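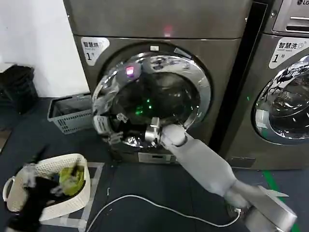 I've been meaning to write about wool blankets since April, when my mother-in-law finally cleared out her cedar closet and sent us home with the back seat full. If you've never been handed a pile of old blankets by a woman who remembers where every one of them came from, I can tell you it takes most of an afternoon and two pots of coffee, and I wouldn't have missed it.

The best of the bunch is a heavy cream one with a blue stripe that belonged to her aunt, Zdislava Říha. Aunt Zdislava bought it the winter she moved to Janarville, when the upstairs bedroom had no heat to speak of, and she slept under it until she was 89. It has a moth hole near one corner that somebody darned in the wrong blue, and I've decided I love the wrong blue more than the stripe.

So now we're blanket people, I guess! I've spent more evenings than I should admit reading about how to look after them, and I've been pestering my friend Hanane El Idrissi, who weaves and has very firm opinions. Her first one is that most of us wash wool far too often. Air does an awful lot. She hangs hers over the porch rail on a cool, breezy morning, out of the sun, gives it a good shake, and brings it in before supper. I tried this with the cream one and the cedar smell calmed down nicely after the second day (it had been strong enough to make my husband sneeze through the whole evening news).

When a blanket really does need washing, I do it in the bathtub. Cool water, a small squirt of wool wash, and then you press it down gently and leave it alone for a bit. No scrubbing and no wringing, however much you want to. My mistake the first time was letting the rinse water run much colder than the wash water, and I ended up with one edge gone thick and a little puckered. It was only the old brown car blanket, thank goodness, and the dog has it now.
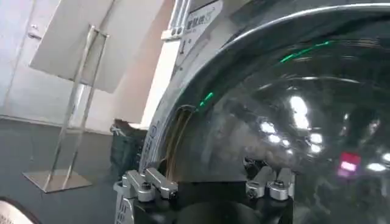 Drying is the part that asks for patience. A wet wool blanket weighs about as much as a second grader, and if you hang it by one edge it will stretch itself into a shape you never wanted. I roll mine up in towels first and kneel on the roll, then lay it flat over the spare bed on top of an old shower curtain and more towels. Turn it once before bed and once in the morning. Ours took 2 days, with the window cracked and a fan going in the hall.

For storage I was all set to buy those zippered plastic bags, but Hanane talked me out of it, and we went with plain cotton pillowcases, the big ones, with a few cedar blocks tucked in. You want the blanket clean when you put it away, as moths are fond of anything you spilled. I also fold each one a different way every time I take it out, so the creases don't settle in the same place.

There are still a few in the pile I haven't gotten to, including a scratchy green plaid that my mother-in-law says went along on every picnic for twenty summers. I found a pine needle in the fringe last night. If any of you know how to freshen up a fringe without tangling it into one big knot, please leave me a comment, I'd be so glad of the help.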